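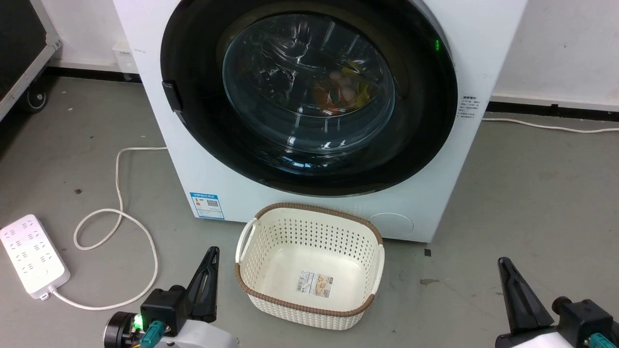 August, bench notes, dye room

Carrying on with the madder and weld trials on the Fultow wool. Last entry ended with the alum pots cooling, so picking up from there.

Mordanted skeins rinsed twice and hung overnight on the back rail. Started this batch at 7 in the morning because the room gets too warm by noon to hold the small pots steady. Tap water is harder than it was in spring. Test strip says so and the kettle says so.

Madder pot A: ground root from the Pondska order, soaked overnight in a net bag, brought up slowly. Held under a simmer for an hour. Last time this went brown and I think I let it get too hot near the end when I was on the phone. Watched it this time. Color on the skein is a brick orange, even all the way through, a bit lighter where the ties were. Ties were too tight again. Use the loose figure eight, and use cotton, not the leftover wool, which shrinks down and grips.

Madder pot B: same root, same weight, pinch of chalk added at the start. Redder, and deeper. Difference is small in the pot and obvious once dry. I'd go with B for the blanket stripes. Second dip in the B bath gave a decent salmon, third dip a weak peach. Kept both, labeled B2 and B3.

Weld pot: dried tops from the garden, chopped, boiled hard for half an hour, strained through the old curtain. Bath looked like weak tea and I nearly added more. Glad I didn't. Clear yellow with a green cast, good and strong. Chalk at the end of the bath brightened it more than I expected. Put a spoonful in, stirred, and the change was there by the time I put the spoon down.

Overdye: took one weld skein into the leftover indigo vat. The vat was tired, surface more gray than coppery. One dip, 30 seconds, out, aired. Came out a soft leaf green. Second dip for the same time was patchy, so stopped. Vat needs feeding before anyone uses it for anything that matters. Please don't stir it hard, it has enough air in it already.

Weights. The whole lot going in was 1,132 grams dry, which includes the two sample skeins off the Ko cone. The Ko yarn took up color much faster than the Fultow and came out darker in every pot. It may have been washed harder at the mill. It also felts if you look at it wrong, so keep it away from the hot pots and lift it with the dowel.

Alum: I had been working from 1,000 grams of fiber when I made up the mordant and did not redo the sum when the Ko skeins got added. So everything here is slightly under-mordanted. I doubt it shows, but it goes in the book. If the lightfast cards fade early, look at this first.

Lightfast cards: wound strips of A, B, B2, B3, weld and the green, half of each covered with black card. South window, top row. The old row from the Rurnero walnut tests is still up and can come down — nothing has moved on those since winter.

Wash test: small pieces of each in warm water with the plain soap, next to a strip of undyed. Madder B bled a little pink onto the undyed strip. A didn't. Weld clean. The green left a faint blue on my fingers, so it needs a longer rinse and some days of airing before it goes near anything pale.

Things to fix
The lid on the big pot doesn't sit flat and loses a lot of water.
Thermometer reads low against the other one. Taped a note on it.
Net bags are nearly done, one split at the seam and I spent too long picking root out of wool.
Out of chalk after today.

Next: repeat B with the right alum, rainwater if the barrel has any, and one skein with the tap water for comparison. Want to try weld over the B3 peach as well. Spent madder is drying on the tray by the door, don't throw it out yet.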